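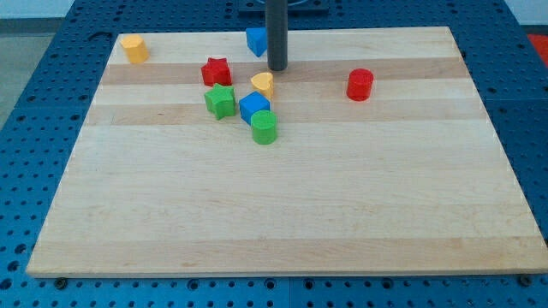

Puvgate started as a repair table at the back of a school fair, where Damián Godoy glued the wheels back onto 2 wooden trucks and was handed a box of shape sorters with most of the shapes gone. Parents, we learned, will forgive a toy almost anything except a missing star. So we began keeping spares, and then we began making them: stars, hearts, cubes, cylinders, and the triangular one that every toddler tries to push through the square hole. Stars come in red and green, the heart in yellow, and the cube in blue, and a good many of them end up on a maple cutting board that was supposed to go home to Damián's kitchen. His family slices bread on a plate now.

Iara Farías joined us to do the bookkeeping and lasted 2 months before she was sorting blocks instead. She runs the Nestton workshop, answers the mail and decides which green is the right green. Please don't argue with her about green. Others have.

There are 6 of us these days, in the old Zúñiga shoe store – the foot-measuring bench is still here and is where you'll sit if you drop by. We send out around 500 replacement pieces a month, more after the holidays, when the vacuum cleaners have had their turn.

If you've lost a piece, trace the hole on paper and mail it to us with the name of the set, if you know it. We also take in whole sorters you've outgrown. Our own set, the Fetutix, comes with a spare of every shape and a drawstring bag that will be lost first.

The counter is open until 4 p.m., or a little later if Iara is in a good mood.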